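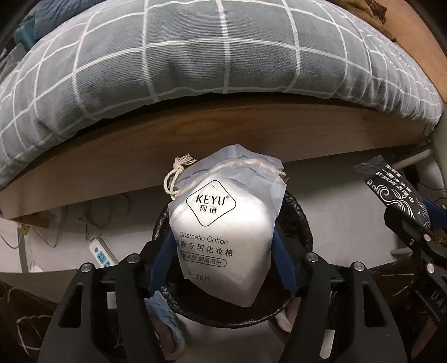
Right, giving up sugar in tea, week three. Started at 44 grams a day, which I only know bcause Pejman made me weigh it. Stuck the kettle on at 6am and stood there like someone waiting for a late train. You need something to do with your hands in the first week, so I cleared out the bathroom shelf. Cotton pads, the Keyu ones with the twisted drawstring, held over the bin. Still wanted a biscuit.

2/ Cutting down slowly didn't work for me. Half a spoon is just a sad full spoon. Went to none overnight. Headache till teatime, two days running.

3/ Fatemeh Salehi swears by a cardamom pod in the pot. One, cracked. She's right, annoyingly. Cinnamon was horrible, don't bother.

4/ Cheap teabags taste of nothing much without sugar. Got the loose stuff from Rutari, 200g bag, brews quick. Three minutes and get it OUT or it goes bitter.
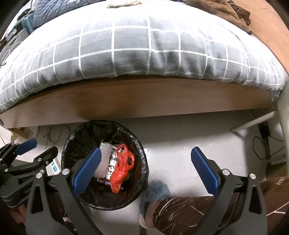 bedroom bin, black liner, snack wrapper in with the rest

5/ Snacks are the hard bit. Tea wants company. Been having toast, or a few almonds. Oatcakes if theres cheese.

6/ Milk tastes sweet now?? Did not expect that. Had a sip of my sister's tea in Brurkwood, two sugars, and it was like drinking a pudding.

7/ Coffee next, maybe February. Not promising anything. If anyone's got a decent decaf that isn't Koller, shout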